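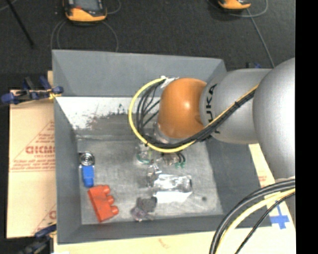 **Do we trust the sorting score the Bisteditz group reported last term?** Only as a starting point, because they counted a pick as good the moment the fingers closed and we count it when the thing lands in the bin.

August, afternoon session. Student project, bin clearing.

Tray has the usual mean mix: toy brick, crumpled plastic wrapper, a bit of paper, the blue piece with the round metal cap. Clamps on the left side of the tray, as before. KUKA on the reduced speed setting.

First block was 16 attempts. The brick I've stopped worrying about. Clear wrapper on grey floor with clear fingers is another matter, and I don't believe the detector's confidence of 90 on it for a second. It gave nearly the same figure for a scuff yesterday.

Fulletau script still waits 2000 ms before closing. Why? Left it alone for now, but whoever put it in, please write the reason in the config.

We have 287 labelled trays. Bellamy team say that's plenty. I'd like to see it split by object before I agree, my guess is that most of them are bricks.

To do:

- rerun with the Nondavum weights, same tray layout
- log drops separately from misses
- check the cable ties on the arm before the next block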